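Kettani Blocks: remote-control demonstrations in simulation

README, version of 2023-08-24

What is in this set

Kettani Blocks holds 2,028 demonstrations of small block tasks on a table. All of them were given by a person who moved a simulated arm by remote control. The arm hangs from above the table and has a gripper with two fingers. Everything was done in simulation, and there is no real-world part in this release.

We recorded 3,973 attempts in total. An attempt was kept only if the operator marked it as finished and a second person agreed after watching the replay. The attempts that we did not keep are in a separate archive, which you can ask for. 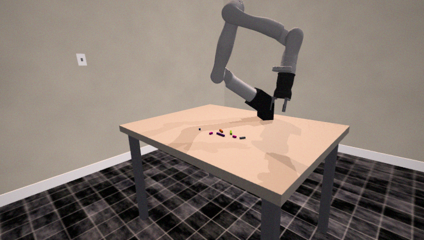 Mosau Robot Learning Group

The blocks are very small compared with the table. This was our choice. With larger blocks the operators became careless, and the paths they showed were not useful for learning a fine grasp. The set of pieces is mixed: short blocks in several colours and also bars, such as the long purple one. An instruction names a piece by its colour and, when this is not enough, by its shape.

How the demonstrations were given

The operator held the Iltico hand controller and saw the table on a normal screen. Moving the hand moves the gripper, and the trigger closes the fingers. The joints of the arm follow by themselves – the operator does not control them one by one. Before the first recorded attempt each operator did 100 practice attempts, which are not included.

Please note that the operators were allowed to stop and think. Such pauses are still in the data. If your method does not like them, remove the steps in which the gripper command does not change.

Files

episodes/ one file for each demonstration
instructions.csv the sentence given to the operator
splits/ 2,000 demonstrations for training, 28 for checking
tools/replay.py plays an episode in the Clustus simulator

Known problems

Episodes recorded before April use the older gripper model, and its fingers close a little more slowly. The field gripper_version tells you which one you have.

Shadows of the arm can fall over the tabletop. A model that works from images may need some variation of the light in training.

Two magenta tones are used for the blocks and they are easy to confuse. In older instructions both are called "pink".

Licence

Free for research and teaching. For other use please write to us first.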